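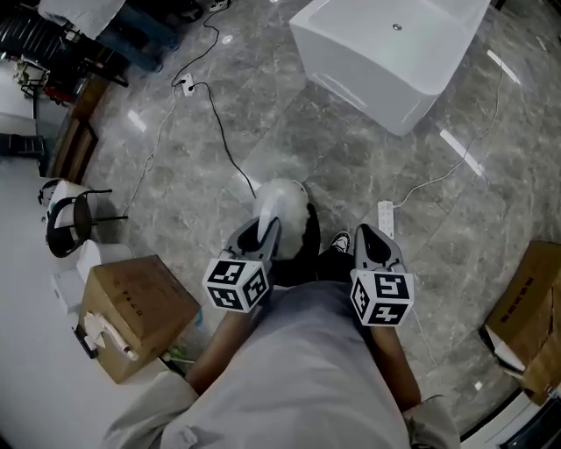 A soft white item held above a marble floor

May 27, 2018

People living in Kurville and the villages around it will be able to get hearing tests and hearing aids much closer to home from July, when a new walk-in service opens at the Gezer Health Centre.

It is wonderful news for the town. Until now, anyone who needed a hearing test on the health service has had to travel to the hospital at Kotcombe, and for those without a car that has meant two buses each way and the best part of a day gone. Last year 1,697 people from the Kurville area made that journey, many of them more than once, and a good number went simply to have a tube changed or a battery replaced!

The new service will run in the ground-floor rooms at Gezer that were used for blood tests before the clinic moved upstairs. Two of them have been fitted with soundproof booths, and a third will be used for repairs and fittings. All three have step-free access from the car park and a hearing loop at the desk.

Adults over 55 will be able to refer themselves, without seeing their GP first. Anyone younger, and anyone who has had sudden hearing loss, pain or discharge from the ear, should still speak to their surgery, as they may need to see a specialist at Kotcombe. Children's appointments are not changing and will stay at the hospital.

The part that has got people talking is the repair session. On weekday mornings patients who already have an aid from the health service can turn up without an appointment, take a ticket and have it cleaned, retubed or checked while they wait. A trial last autumn, run on one morning a week, dealt with 900 aids, and most people were on their way again well before lunch.

Dukis, the local hearing support charity, has been pressing for something like this for years and will have a table in the waiting area. Its members all wear hearing aids themselves and can help newcomers with the fiddly bits: getting the mould in properly, coping with background noise in a busy café, using the telephone setting. The charity also runs lip-reading classes in the library, and there are still places for the autumn term.

The health centre has set aside 100 first appointments for the opening fortnight. Booking is by telephone, by text message or in person at the Gezer reception desk, and patients already on the Kotcombe waiting list will be sent a letter asking whether they would like to move across. Those who prefer to stay with the hospital can do so and will keep their place in the queue.

Batteries will be free, as they are now, and can be picked up from reception at any time the building is open. Please bring your brown record book with you.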